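How Bricks Are Made and Why They Are Stacked That Way

Bricks are one of the oldest things people still build with. The first ones were shaped by hand from mud and straw and left in the sun for days. They worked well in dry places, but heavy rain could turn them soft again.

Later, people learned to bake clay in a very hot oven called a kiln. Heat changes clay for good. Once it has been fired, it can't be squashed back into a lump, even if you soak it in water. 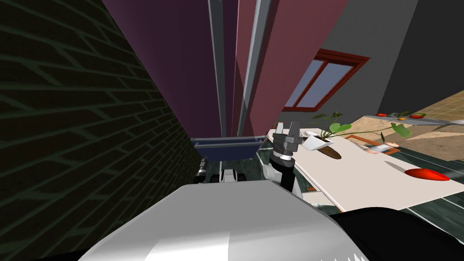 Brick on the left, with the mortar lines showing in green.

Most bricks start out as clay dug from the ground. The clay is crushed, mixed with water and pushed through a machine that squeezes it into a long bar, a bit like toothpaste coming out of a tube. Wires slice the bar into blocks. The blocks are dried slowly first – if they go into the kiln too damp, they can crack.

The old brickworks at Pliltovthorpe had 11 kilns. Each one held 2,290 bricks at a time. Dayana Urrego worked there as a kiln tender, and her job was to watch the color of the fire through a small hole in the door. Dull red meant the kiln needed more fuel. Bright orange meant it was nearly ready.
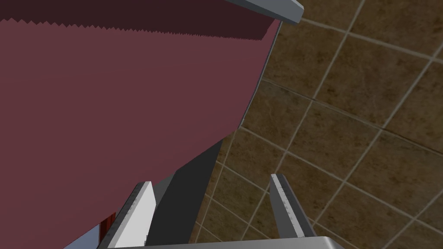
The color of a brick depends on what is in the clay. Clay with a lot of iron in it usually turns red when it is fired. Clay with a lot of lime often comes out yellow or cream. Bricks can also be painted or glazed, so they can be any color you like.

The paste between bricks is called mortar. It is made from sand, water and cement or lime. Mortar goes on soft and then sets hard. It fills the small gaps, keeps out wind and rain, and spreads the weight evenly.
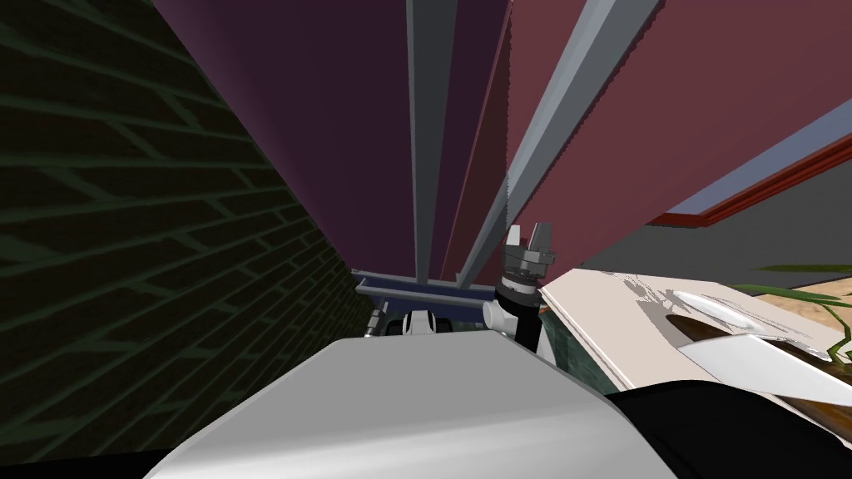 Bricklayers don't put each brick straight on top of the one below. If they did, the joints would line up from top to bottom, and a crack could run all the way down the wall. Each row is moved along so the joints are staggered. The pattern is called a bond. The simplest is running bond, where every brick sits across the joint between two bricks below it.
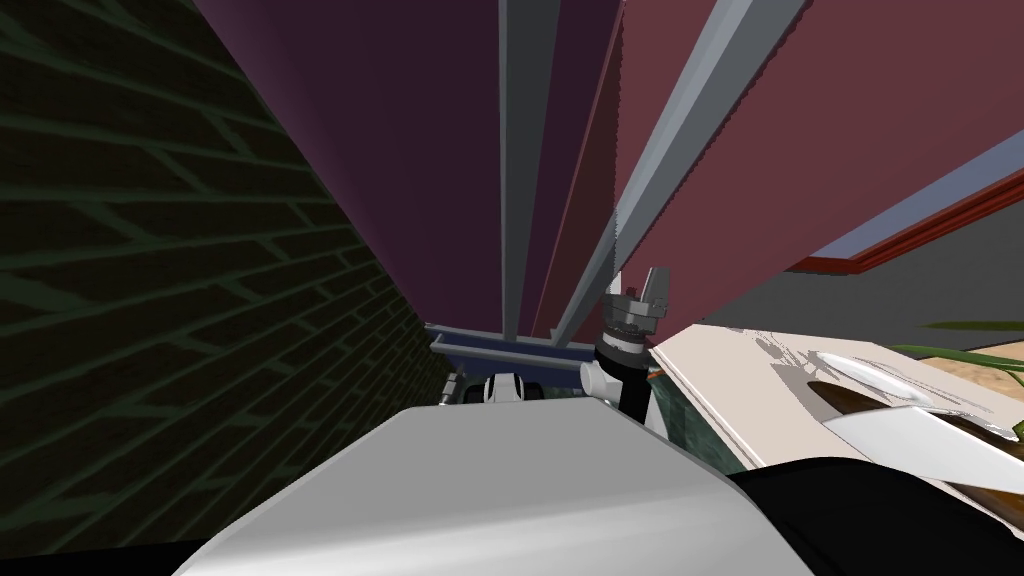

You can test this with toy blocks. Build one wall with the blocks in straight columns and another in running bond. Push each one gently in the middle with one finger and see which falls first.

Words to know
Kiln: a very hot oven for baking clay
Mortar: the paste that joins bricks together
Course: one row of bricks
Bond: the pattern the bricks make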